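To: Restska users list
From: Zoriana Stelmakh, Equipment Safety, Romden
Subject: Re: Gripper closing after stop - cloth handling cells

Dear all,

Thank you to everyone who replied to the first notice, and in particular to the Lilell site for sending their logs so quickly. The message below gives our findings so far and the measures that now apply to all cells used for picking up and folding cloth. The original report is quoted first for those who joined the list recently.

> From: Lilell site, cell operations
> Subject: Gripper closing after stop
>
> We wish to report a fault on one of our folding cells on Saturday, during the late shift.
>
> The arm had taken hold of a work jacket and the lift was halted from the pendant so that the operator could straighten the cloth. The status lamp showed a normal stop. As the operator reached in, the fingers opened slightly and then closed again without any command. The operator's glove was caught at the tip and pulled free. There was no injury.
>
> The cell was switched off at the wall and has not been used since. The event log holds error 264 at the time of the stop, followed by a grip command which none of us sent. We would be grateful to know whether other sites have seen this, and whether error 264 should be treated as a reason to stop work.
>
> We have kept the jacket and the glove in case they are needed.

Findings

The fault has been repeated on our own test cell. Error 264 is raised when the grip controller loses contact with the arm controller for more than 300 milliseconds. On the release now in use, the grip controller responds by restoring the last grip it was asked to hold. It does this even if the arm has been stopped from the pendant in the meantime. The arm itself stays still, and the lamp therefore gives no sign that the fingers may move.

The behaviour was meant to prevent heavy items from being dropped after a short break in the signal. It was carried over from the older Ogundipe settings when the cloth handling package was prepared, and our review at the time did not pick it up. We regret this, and the review procedure is being amended.

We looked at 3,000 logged picks from the two sites that keep full records. Error 264 appears in 5 of them. In four cases the arm was still running and the restored grip did no harm. The remaining case is the one reported by Lilell.

It has been suggested on this list that thick or creased cloth might be the cause, as the fingers work harder against it. We found no evidence for this. The error was repeated with thin cotton, with heavy twill and with nothing in the fingers at all. Cloth does, however, affect the risk to the operator. Work halted part way through a pick leaves the fingertips close to the material, and the natural response is to reach in and smooth it out.

Measures in force

The following apply from receipt of this message and will stay in place until the corrected release has been installed and signed off at each site.

1. The pendant stop must not be relied on before reaching into a cell. Use the main isolator, and wait for the pressure gauge on the grip line to fall to zero.

2. Error 264 is to be treated as a reason to stop work. Isolate the cell, save the log and report the event to this office before restarting.

3. Cloth held or gathered at the fingertips must not be pulled, smoothed or freed by hand while the gripper has power. The same applies where the tips are nearly touching and seem to have finished closing. 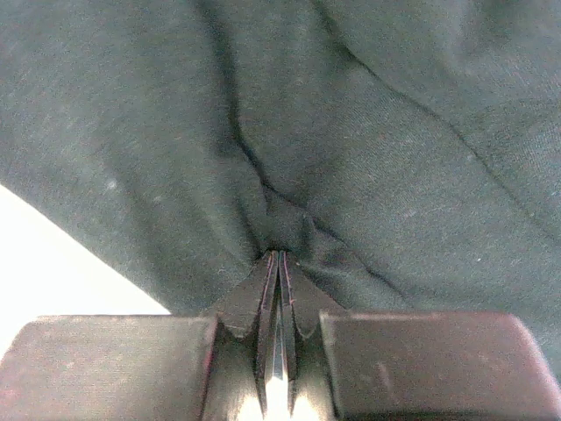 4. Once the cell is isolated, free the cloth with the plastic release tool. If the tool is missing, please order one through this office - screwdrivers have been used at one site and have marked the fingers.

5. Shift leaders should read this notice aloud at the start of the next shift and record that they have done so.

Corrected release

A release which leaves the fingers unpowered after any stop is being tested now. We expect to send it out in August. Sites should not attempt to change the grip settings themselves in the meantime, as the value concerned is also used during start-up.

Lilell may resume work under the measures above once their controller cable has been replaced. The jacket and glove should be kept until the report is closed.

Questions may be sent to the list or to me directly.

Yours faithfully,

Zoriana Stelmakh
Equipment Safety
Romden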